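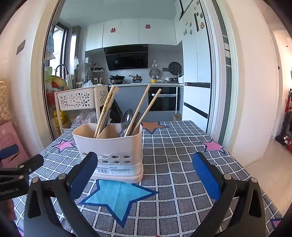

*Lesezeit: 2 Minuten*

**Calex Ondum: Rebounder für das Lacrosse-Einzeltraining**

Getestet wurde der Ondum seit Mai auf Kunstrasen und auf einem Hartplatz. Der Rahmen besteht aus verschraubtem Stahlrohr, das Netz wird mit Gummischlaufen eingehängt. Der Aufbau dauert zu zweit etwa 20 Minuten, allein deutlich länger, weil die oberen Schlaufen unter Zug sitzen.

Der Neigungswinkel lässt sich in 3 Stufen verstellen. Stufe 1 liefert flache Rückläufer für Bodenbälle, Stufe 2 entspricht einem Pass auf Schulterhöhe. Stufe 3 ist nur für Torhüter sinnvoll. Die Rastbolzen haben Spiel, der Winkel verändert sich bei harten Würfen aber nicht.

Tiina Manninen hat pro Einheit rund 400 Würfe absolviert. Bis zum Ende des Tests rissen 2 Schlaufen, beide unten links. Ersatz liegt nicht bei. Auf dem Hartplatz rutscht das Gestell ohne Sandsäcke nach hinten, auf Rasen halten die Heringe.

Preis: 126 Euro. Der Stargate von Omoregie ist teurer, hat aber ein dichteres Netz und wirft gleichmäßiger zurück.

Für Vereine mit täglichem Betrieb zu leicht gebaut, für den Garten ausreichend.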